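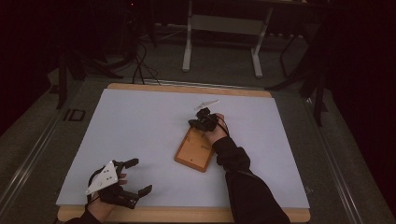

Looking after a pair of hand-held grippers: the fortnightly check

The sheet that came with our Varkusix pair says they need no routine maintenance. I don't believe that of anything with a moving finger in it. At Triltanholm we keep two sets going, and every fault I have had to chase came from something the sheet says can be left alone.

What follows takes an evening if you do both hands. Do it on a pale board or a clean white covering, where a dropped screw shows up.

1. Marker plates first

Look at each plate edge-on. It should be flat. Then hold the gripper body still and try to rock the plate with one finger. Any movement at all and the tracking will drift, whatever the software tells you. The status light stays green with a plate you can waggle, and I have stopped looking at it.

Wipe the plates with a dry cloth. No spray. The black dots on our first set went grey at the edges after somebody used window cleaner on them.

2. Straps

Put the gripper on as you would for work, sleeve and all, and shake your hand. If the body shifts against your knuckles, take the strap in. A cuff that rides up under it will give you a false fit, so pull the sleeve clear before you judge.

3. Fingers

Open and close each one slowly, 80 times. Yes, all 80. A sticky joint often behaves for the first dozen. Listen for a click near full close and feel for a dead spot halfway. The supplier says the joints are good for life, without saying whose.

Pads are the part that wears. Frayed edges I leave alone. Once the padding has come away from the block behind it, change it. We were sold the Jura pads as a longer-lasting swap and I can't say I have seen any difference, apart from the price.

4. Zero the opening

Close the fingers fully and note the reading, then open fully and note that. Ours should run from 200 to 571. If the closed figure has crept up, clean the pad faces before you touch the settings. Most of the 'calibration faults' I get handed are fluff.

5. The push test

Lay a thick block of wood flat, put the front tip on one upper corner and lean on it. Push at an angle, from the side you would work from. You want to feel the load go straight into your palm. If there is any give between nose and handle, the body screws need a quarter turn. Do the same with the other hand and compare.

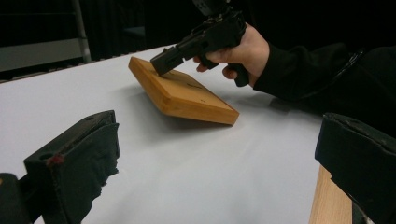
Diệp thinks the push test is a waste of time, and wrote to say that a loose body shows up in the recorded path long before you can feel it, so you may as well read the log. Fair enough if you read your logs. I would still lean on the block, as the log won't tell you which screw.

6. Write it down

Plate, strap, joints, readings, pads. Our left one closed at 391 one Tuesday in June and there was no earlier figure to set it against, so I stripped the whole thing for a crumb of foam behind the pad.

Spare body screws are in the tin with the pads. Don't use thread glue on them.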